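Nolla Bible Institute
Foundations of Christian Teaching
Handout 10: The Lord's Prayer and Forgiveness

Reading: Matthew 6:9–15; Matthew 18:21–35

The fifth petition asks God to forgive us as we forgive others. Students should note that it is the only petition Jesus returns to once the prayer has ended. Matthew writes of "debts," while Luke 11:4 has "sins" in the first half of the verse.
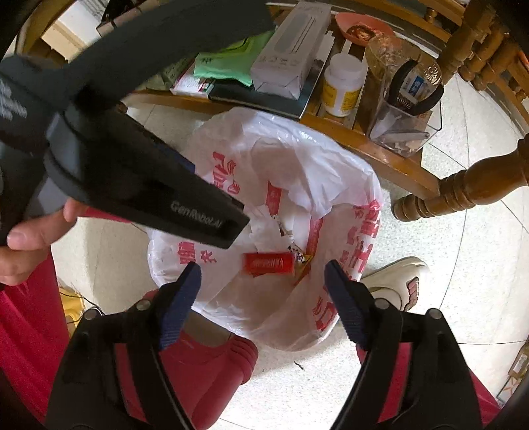
The parable in Matthew 18 develops the same teaching. A servant released from an enormous debt refuses to release a fellow servant who owes him 100 denarii – a sum that could have been repaid in time. The king's anger falls on the refusal.

For discussion: Does verse 35 make God's forgiveness conditional? Compare Ephesians 4:32.

Written work: one page on Psalm 103:8–12, to be submitted before the March session. The Wikström reader, page 147, gives further background.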